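When I sat down with Haruna Maruyama in the break room at Pellby, I wanted to hear about the November fault, the one that had the folding arm squeezing on nothing (and then squeezing much too hard!).

"It closed, it missed, and it decided it had cloth," she told me. "So it went off to fold thin air. We logged 217 of those before I pulled the plug."

The culprit was a grip reading that drifted as the fingers warmed up. Haruna spent about 40 hours chasing it, mostly on red things, which she swears is a coincidence. I'm not so sure, looking at what was waiting beside the open fingers on the gray fabric. 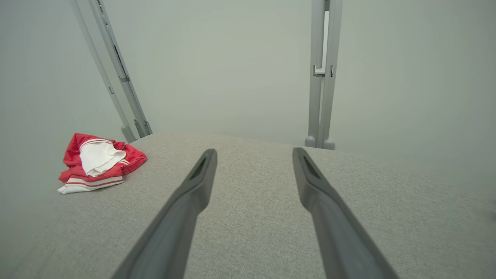 What changed afterward

The arm now checks its zero every 500 grips, fingers wide open, before it goes near any clothes. Haruna wanted it more often, but Rimotley, who run the line, talked her down.

"And hands stay out while it's checking," she said. "I got pinched once. It hurt! I still have the incident form in my drawer."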